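What is a business loan?

Suppose you want to sell lemonade at the school fair. You need lemons, sugar, cups and a jug, and they cost £12. You only have £2. You could ask your aunt to lend you the rest and pay her back when the fair is over. A business loan works in much the same way, but with bigger sums.

Who borrows the money?

All sorts of people. Shoshana Nakamura mends bicycles in the town of Karholm. She wanted her own workshop, but she had to buy tools and pay the first rent before a single customer came in. She borrowed £2,721 from a lender called Betancur.

Why not just save up?

Some people do. Saving can take years, though, and the empty shop might be let to somebody else in that time. With a loan you can start sooner and pay for it bit by bit.
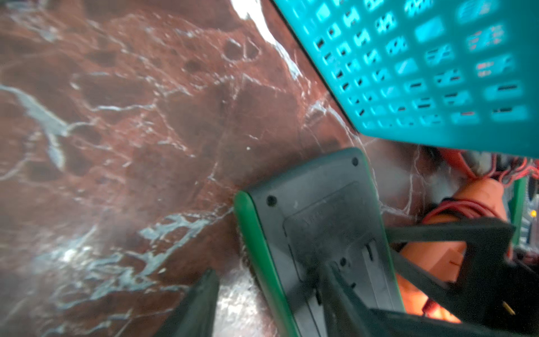
What is interest?

Lenders want back more than they lend. The extra part is called interest. It is the price of using someone else's money. If you borrow £300 and the interest is £15, you pay back £315 altogether.

Interest pays the people who work for the lender. It also helps to cover the loans that are never paid back.

How does a lender decide?

Before Shoshana got her loan she had to write a business plan. A business plan says what you will sell, what you will charge and how much you will have to spend. Aurelio Cisneros at Betancur read hers and asked how many bicycles she could mend in a week. He also wanted to know what she would do in winter, when fewer people ride.

What if you can't pay it back?

You should tell the lender straight away. They may let you pay a smaller amount each month for longer. If a business still can't pay, it may have to sell some of its things or close.

Words to know

Lender: a person or company that lends money.
Interest: the extra money you pay for borrowing.
Profit: what a business has left after it has paid all its costs.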